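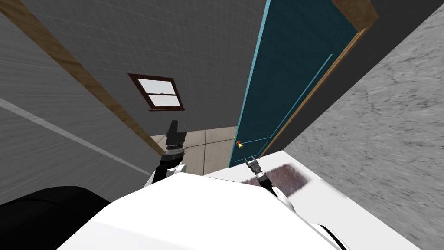
Le club de robotique du lycée de Sisberg compte 13 élèves, un radiateur capricieux et un robot qu'aucun d'eux n'a jamais touché. Il vit dans un simulateur. Au concours Skotier, ouvert à des équipes venues de toute la région, personne ne serre un boulon avant juin, et je connais des parents que cela chagrine. Ils avaient signé pour du cambouis.

Narendra Jaiswal, qui encadre le club, leur répond que le cambouis coûte cher. L'argument est bon, mais il me paraît un peu triste. Je défendrais plutôt la simulation pour sa mauvaise foi. Un bras virtuel obéit exactement à ce qu'on lui a écrit, et l'élève doit alors admettre que l'erreur vient de lui – expérience que bien des adultes ont su s'épargner.

Chak-lun Kong, en terminale, a consacré son automne à l'approche d'un plan de travail. Son journal de bord contient 483 essais, dont beaucoup portent la mention « presque ». J'ai enseigné assez longtemps pour savoir ce que vaut un « presque » consigné par écrit.

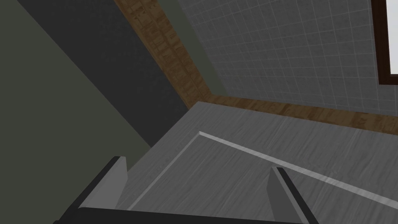 Vue de la pince dans le simulateur, doigts ouverts au-dessus du plan de travail gris.

Reste le règlement, qui accorde jusqu'à 5 points au rapport écrit et autant à la « présentation orale dynamique ». Je propose de supprimer la seconde. Les élèves timides y perdent ce qu'ils ont gagné devant l'écran, et les autres n'avaient pas besoin d'encouragement. Le jury, lui, pourrait lire les journaux de bord, avec leurs ratures et leurs gros mots. On me dit que ce serait long.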